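Robots at Work: The Anmont Packing Centre

At the Anmont centre, workers used to move 900 bottles a shift from crate to crate by hand. Plemach, the company that runs the centre, now gives part of this job to a robot arm.

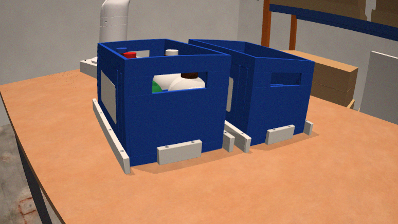 Two blue crates at the robot's work table.

Rails and blocks keep each crate in its proper spot. The arm follows a program that tells it where to reach.

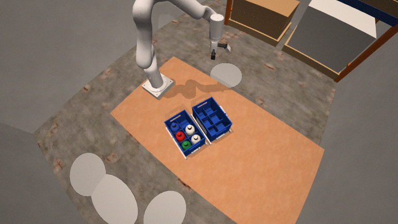

People still have plenty to do. Jasper Koster once lifted bottles all day. He completed 16 hours of training and now checks the arm's program.
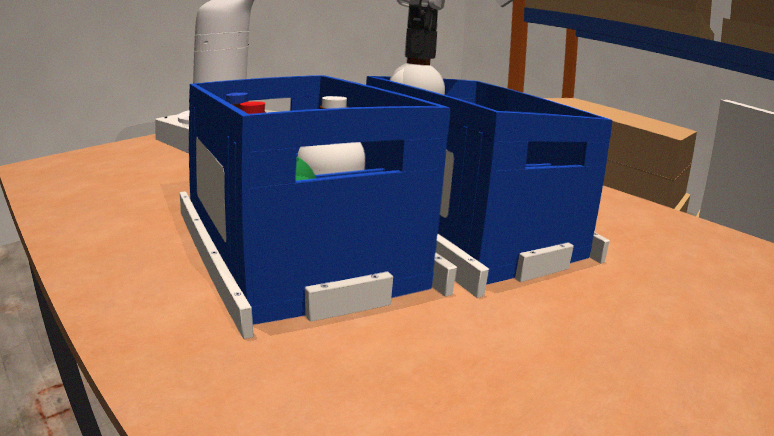 Some workers were worried about their jobs when the change was announced. Plemach moved several of them to new roles at its Haworth centre. 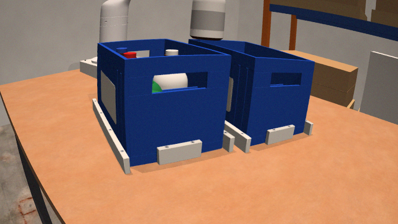 Staff can stop the arm at any time by pressing a red button. Ask an adult you know which jobs have changed at their workplace.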